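# Kakton Teach-Set – zwei Arme, zwei Führungsgriffe

Für alle, die Abläufe vormachen statt programmieren wollen. Tischversion, Stand 26. Juli 2023.
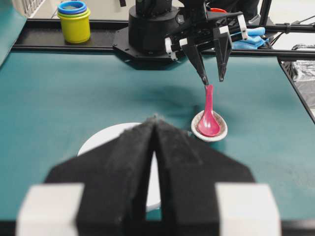 **Wie lange braucht man, bis man damit eine brauchbare Vorführung hinbekommt?**

Die meisten kommen nach 60 Minuten Üben mit beiden Griffen zurecht. Feine Übergaben dauern länger, da hilft nur wiederholen.

## Was es macht

Bediener sitzt davor, je ein Führungsgriff pro Hand. Die Arme folgen, alles wird mitgeschrieben – Gelenkwinkel, Greiferöffnung, Kamerabild. Löffel am Stielende fassen, Schälchen, Teller, Becher: Küchenkram ist der übliche Einstieg, geht aber genauso mit Kleinteilen aus der Montage.

Wer lieber direkt am Arm führt: Taste am Handgelenk halten, Arm wird weich, von Hand durch die Bewegung ziehen. Loslassen, Arm hält die Position. Beide Betriebsarten lassen sich in einer Aufnahme mischen, aber bitte nicht mitten im Griff umschalten.

## Lieferumfang

- 2 Arme mit Parallelgreifer, Finger schwarz, spitz zulaufend
- 2 Führungsgriffe mit Fingerabzug
- Handgelenkkameras, fertig verkabelt
- Montageplatten für Profilschiene
- Netzteil, Not-Halt, Kabelclips
- Software Koltley, Lizenz ohne Ablauf

Tisch, Matte und Gegenstände nicht dabei. Rechner auch nicht.

## Technisches

| | |
|---|---|
| Freiheitsgrade je Arm | 6 + Greifer |
| Aufnahmespeicher | 2.000 Vorführungen je Projekt |
| Fingerwechsel | 2 Schrauben pro Finger |
| Aufbauzeit | 8 Stunden inkl. Kalibrierung |
| Anschluss | USB, Ethernet |

## Aus der Praxis

Eirini Makris von Mavromatis lernt bei uns die Bediener an. Ihre Notizen, leicht gekürzt:

> Langsam anfahren, zügig greifen. Wer über dem Gegenstand zögert, hat das Zögern nachher in jeder Aufnahme. Den zweiten Arm vorher parken, und zwar jedesmal an der gleichen Stelle. Glatte Stiele eher knapp am Ende fassen und erst anheben wenn beide Finger anliegen. Misslungene Versuche sofort markieren, später findet man sie nicht mehr.

Noch was zum Licht: gleichmässig von oben. Seitliche Fenster abdunkeln, sonst wandern die Schatten über den Tag und die Aufnahmen passen nicht zusammen. Matte einfarbig, am besten Stoff.

## Häufige Stolperstellen

**Greifer schließt nicht ganz.** Nullpunkt neu setzen: Menü Greifer, »Abgleich«, Finger vorher leer.

**Arm zieht nach.** Meist das Netzwerkkabel. Oder der Rechner macht nebenher ein Update.

**Kamerabild unscharf im Nahbereich.** Fokus ist fest eingestellt, direkt vor der Linse bleibt es weich. Kein Defekt.

**Flusen an den Fingern.** Trocken abbürsten, kein Alkohol auf den Belag.

## Bestellen

Lager Brulldale, Versand auf Palette. Ersatzfinger und Führungsgriffe einzeln lieferbar. Die Version mit langer Schiene kommt erst im Februar wieder rein, Vormerkung per Mail möglich. Preise auf Anfrage – bitte dazuschreiben ob mit oder ohne Schulung, sonst müsen wir nochmal nachfragen.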